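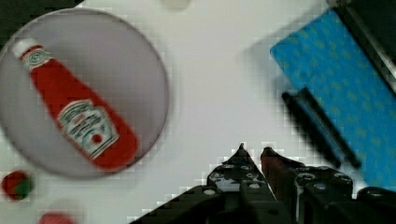
Ketchup bottle and gray plate on the white table

Re: [potluck-list] Easter potluck in April, who brings what

On the list at 9:40, Stela Zamfir wrote:

> Hi all, do we want to do the egg hunt before or after we eat?
> Last year it was after and the little ones were worn out by
> then. Also, is anybody making the sweet bread again, or should
> I order two loaves from Barkima? They need to know soon.

Stela,

I vote for before. If we start the hunt at 11:30 we can sit down by 12:30 and the families driving back to Hornonov can still leave at a decent hour. Please keep the eggs on the near side of the fence this time. We were finding them in the Šimko yard until June.

Go ahead and order the two loaves. My mother made the bread every year and I have her recipe, but I've tried it twice and both times the middle was raw. I will bring the ham and the potato salad. The Hornonov cousins said they would do deviled eggs and something green.

We still need:

Paper napkins
Dye for the eggs (5 colors if the store has them)
Folding chairs
A dessert without nuts

On the egg dyeing — we do it the evening before at my house, starting at 6. Bring your own eggs, already boiled. White ones take the color better than brown, but some people like the darker shades you get on brown.

The gate code is 1630, same as at Christmas. If it sticks, push the gate in a little and try again. Park on the street and leave the driveway open for Grandma's ride.

Usa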